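Checkliste Zweiarmzelle, Halle Zuvwood — Begehung 2021-09-27
Geprüft von mir, gegengelesen von Indrek Ķēniņš

1. Not-Halt, beide Taster: ok. Der linke geht etwas schwer, aber er rastet.

2. Tempo im Einrichtbetrieb: ok. Steht auf 239 mm/s, damit kann ich gut leben.

3. Abstand zum Laufweg: ok. 1328 mm gemessen, mein Maßband ist übrigens wieder aufgetaucht!

4. Bodenmarkierung: Mangel. Zur Tür hin fehlen 40 cm Klebeband, bitte bis November nachziehen.

5. Prüfbuch: na ja. Zwei Einträge ohne Kürzel, und ich ahne, wessen Schrift das ist.

6. Kabelführung und Greifer
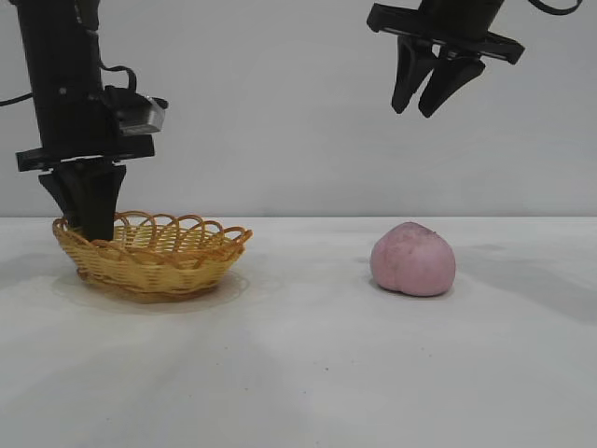 Kabel an den Armen prüfe ich immer von Hand und bei abgeschalteter Zelle, auch wenn es dann länger dauert. Schlaufen sind erlaubt, sie dürfen nur nirgends scheuern. Den kleinen Bogen an der schwarzen Säule links, gleich über der silbernen Halterung, nehmt bitte in die Sichtprüfung mit auf. Und wenn die Finger so wie hier im Korb stehen, gilt: erst hochfahren, dann den Korb anfassen — bitte auch, wenn es eilt.

7. Unterweisung: offen. Die Liste von Arkine habe ich noch nicht, Indrek fragt nach.

Freigabe mit Auflagen zu 4, 5 und 7.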